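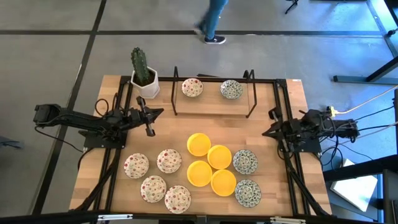 Home Products Research News Careers Contact

September
By Lauri Karppinen

Vamus Releases Tableware Demonstrations, Including the Bad Ones

FOSTOMURA. Vamus today released Mellor, a collection of 3,925 demonstrations of two robot arms handling plates and bowls on a tabletop. Every one was recorded by a person driving the arms by remote control. The release includes the attempts that the company's own reviewers rejected, along with the notes explaining why.

Mellor covers a narrow job. The operator moves plates and bowls between a table and a raised shelf, keeps matching patterns together, and leaves anything else on the table alone. Vamus does not claim that a robot trained on these recordings can set a table, clear a table or work in a restaurant. The company has not tested it in any of those places.

"I have sat through a lot of launch videos where an arm puts one cup on one shelf and the music swells," said Lauri Karppinen, who leads demonstration work at Vamus. "Then you ask how many takes it was and who was holding the controller. We would like people to ask us the same thing, so we have put the answers in the download."

Of the 3,925 demonstrations, reviewers passed 1,972. The rest were marked down for dropped dishes, plates dragged across the wood, long pauses, arms getting in each other's way, or an operator who finished the job in a manner no one would want copied. Vamus had planned to discard these recordings. It kept them after finding that reviewers did not always agree on what a poor demonstration was, and that some rejected attempts held useful recoveries in the middle.

The operators used Gisa, the company's control and recording software, which passes the movement of a pair of hand controllers to the arms and saves the joint positions, gripper commands and camera views together. Gisa also lets a trainer take hold of an arm and move it by hand. That second method was tried early on and dropped for this collection. Guiding one arm by hand worked well enough, but guiding two at once while reaching over a table put the trainer's own body in most of the camera views, and the motions came out stiff.

Remote control has faults too, and Vamus lists them in the notes. Operators cannot feel the rim of a plate through the controller. They tend to squeeze too hard, come in too high and stop to look before every grasp. A policy trained on those habits picks up the hesitation along with the grasp. In internal trials the trained arms would sometimes pause over a bowl for no reason that a bystander could see, in much the same spot where people had paused.

Flat plates were the hardest part by a wide margin. A two-fingered gripper has little to hold when a plate lies flush on wood, and operators worked out their own ways of lifting an edge. Vamus did not force them to pick one. The mix of styles may help a model cope with variety, or it may simply confuse it. The company says its trials so far do not settle the question.

"People talk about showing a robot a task as if you show it once and it nods," Karppinen said. "What we have is a lot of patient work by operators, and a machine that repeats some of it on a good day. I think the approach is worth pursuing. I also think the word 'learned' is doing too much work in our industry, and that includes our older brochures."

Vamus is not publishing a headline success rate with Mellor. Results changed noticeably when the dishes were moved, when patterns were swapped and when the lighting was different from the recordings, and the company could not find a single number that it was willing to defend. Separate trial logs are included for anyone who wants to work one out. New users should allow 20 minutes to read the notes before loading anything, particularly the section on camera placement.

The collection is free for research use. Commercial users will need a license, and should read the limits section first. Vamus plans to add cups and cutlery to a later version. It has given no date for that, and Karppinen said he would not believe one if he saw it.

About Vamus
Vamus builds control and recording software for robot arms at its workshop in Fostomura. Its main product is Gisa.

Contact: Lauri Karppinen, Vamus press desk, Fostomura
© Vamus. All rights reserved. Back to top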